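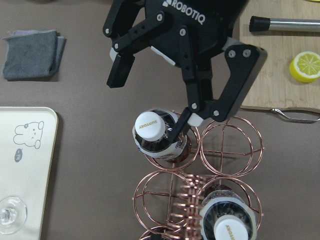
Hilo sobre conservación de vino en un piso sin bodega. Lo escribo con los datos de mi propio registro, tomado en un pasillo interior del edificio Skolton. Van primero la temperatura y la humedad, luego el cierre y al final el servicio.

1/ La variable que más pesa es la oscilación de temperatura. Un armario estable a 18 grados me parece preferible a uno que baja a 12 de noche y sube a 22 por la tarde. El líquido se dilata, el aire del cuello se comprime y el tapón trabaja en cada ciclo.

2/ Registro: 1193 lecturas con una sonda Fellia colocada a media altura, lejos de la puerta. La sonda va dentro de un frasco con agua. Medir el aire directamente exagera los picos, y lo que interesa es la temperatura del líquido.

3/ Humedad. En el pasillo ronda el 50 por ciento, por debajo de lo que suelen pedir los manuales de bodega. Para guardas de uno o dos años no he visto diferencias. Para guardas largas con corcho natural no me fiaría.

4/ Botella tumbada o de pie: con corcho natural, tumbada. Con tapón de rosca, indiferente. Con espumosos hay discusión; yo los dejo de pie si se van a beber dentro del trimestre. Soudabeh Jafarzadeh me discute este punto desde abril y todavía no hemos hecho la comparativa a ciegas. 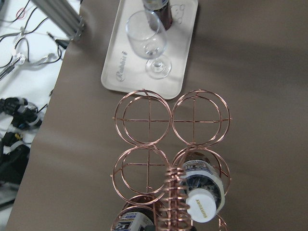 5/ El cristal de servicio se estropea antes que el vino. Una copa guardada boca abajo sobre madera o cartón acaba oliendo al mueble, y el borde, que es la parte más fina, carga con todo el peso. Boca arriba coge polvo. Tumbada en una bandeja blanca, como la de la foto, el cáliz y el pie quedan apoyados y el tallo hace de puente entre los dos: vale para un rato, no para almacenar, porque rueda con cualquier golpe en la mesa. Para guardar, colgada por el pie.

6/ Lavado. Agua caliente, muy poco detergente, aclarado largo. Secar sujetando el cáliz, nunca girando el pie con la otra mano: esa torsión es la que parte el tallo. He roto seis copas Beston y cuatro fueron así.

7/ Vibración. Se habla mucho del frigorífico y poco de la lavadora del vecino. No tengo datos propios que permitan afirmar nada. Si el botellero tintinea durante el centrifugado, lo movería de pared y ya está.
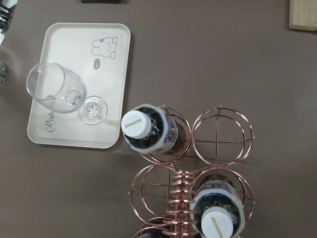

Última modificación: 28/01/2022

8/ Luz. La botella transparente es la más expuesta, sobre todo en blancos y rosados. La oscura protege más, pero no es opaca — una estantería frente a la ventana sigue siendo mala idea. Una manta vieja por encima resuelve el problema.

9/ Botella abierta. Tapón puesto, de pie y al frigorífico, también los tintos. De pie hay menos superficie de vino en contacto con el aire. La bomba de vacío Karimi que probé me dio un día más de margen en tintos jóvenes; en blancos aromáticos prefiero no usarla.

10/ Corrección al punto 2: la sonda estuvo mal calibrada la primera semana y leía medio grado de más. Esas lecturas están excluidas del total. Si alguien quiere la hoja de cálculo, la paso por mensaje.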